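## 5. Recording the folding set

By now you should have both Girkeo grippers charged, paired and showing a steady light (section 4, if not). I do this part at home, on a bed, with my own laundry, and I'd suggest you do the same — a bed gives you a big soft surface at a decent height, and real clothes behave in ways that a tidy set of test cloths never will.

We're after 262 good takes for the folding set. Nearly 16 of those in a sitting is about my limit before my thumbs get grumpy and my folds get lazy, so please don't plan on doing the lot in a weekend! I started mine in February and spread it over weeks.

### 5.1 Getting the bed ready

1. Pull off the duvet and leave a plain fitted sheet. Brown or grey is best. I've tried a striped one and the tracking wandered all over the place.
2. Keep the unfolded clothes in a heap at the far side. It can be as messy as you like, and mixed colours are very welcome.
3. Choose a side for the finished stack and stay with it for the whole sitting.
4. Leave the middle of the sheet for the piece you're working on.
5. Draw the curtains halfway if the sun is coming straight in.

> **Note:** Don't tidy the background. Cables, bedding, a bit of red poking out of the pile, all fine. The model has to cope with other people's bedrooms sooner or later.

### 5.2 Recording a take

1. Hold one gripper in each hand with the jaws fully open, and squeeze both triggers once. You'll hear a short beep from each.
2. Wait for the second beep before you move. I still jump the gun on this one, and every time the first bit of the take has to be thrown away.
3. Bring a piece out of the heap and drop it in the middle of the sheet. Let it land however it lands.
4. Come in low, with the jaws open and the pads either side of the edge you want. Close gently. If you snatch at it you'll pick up the sheet as well.
5. Spread the piece, fold it, and smooth it with the backs of the jaws if it needs it. Two or three folds is plenty for a T-shirt.
6. Carry it to the stack, let go, and open the jaws all the way again.
7. Squeeze both triggers twice to finish.
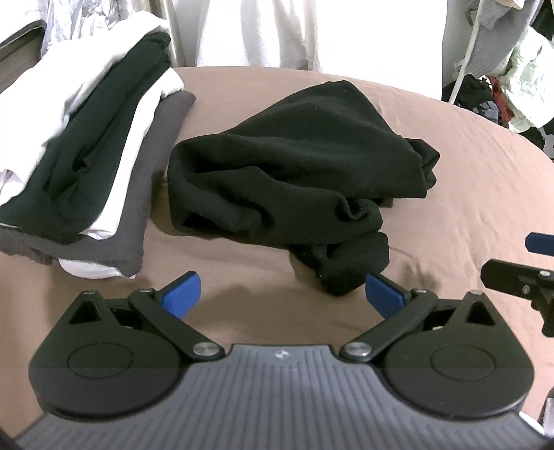
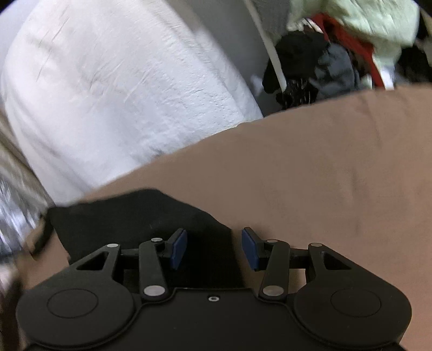 *Open jaws over the brown sheet, with black fabric on the bed in both views.*

Black clothes are the hardest thing you'll record, by the way, and I'd like lots of them. The folds hardly show up and the edges disappear, so slow right down when you're looking for a hem or a cuff. If you can't find it by eye, the model certainly won't find it from your video. Turn the piece over and look again — that searching is useful, so leave it in the take.

> **Caution:** Keep fingers away from the linkage while the jaws are closing. The pivots will nip you. Take off rings and bracelets too, as loose threads love to wrap round them and then round everything else.

> **Caution:** Don't use the grippers on anything with pins, hooks or sharp zips. The blue pads mark easily, and a marked pad grips differently from a fresh one.

### 5.3 Which takes to keep

Keep the take if:

- the piece ended up folded and on the stack, even if it's a bit wonky
- you dropped it and picked it up again
- you changed your mind halfway and refolded

Bin the take if:

- you used a bare hand at any point
- one gripper stopped recording (the Ekpo app puts an orange bar next to it)
- you wandered off for a cup of tea with the recording still going. Yes, I've done it

To bin one, swipe left on it in the app and tap **Discard**. There's no undo, so check the take number first.

### 5.4 Naming and sending

Give each sitting a name with the room first and then the clothes, such as `bedroom-darks` or `bedroom-mixed`. Put the gripper pair number at the end if you've borrowed a second set. The app adds its own take numbers, so leave those alone.

Plug both grippers in before you upload. A full sitting goes to the Granach store in one batch, and if either battery drops below 7 per cent the upload stops and starts again from the beginning. On my connection it takes most of the evening.

> **Note:** The app warns you when there are 1000 files waiting. Each take makes several files, so you can reach this sooner than you'd expect. Send what you've got and carry on.

Wipe the pads with a dry cloth when you've finished and pick any lint out of the jaws. Then put the grippers back in the Bollthorpe case with the jaws closed. Charging them in the case is fine as long as the lid stays open.

If the two recordings drift out of step, go to section 6.2 before you do another sitting.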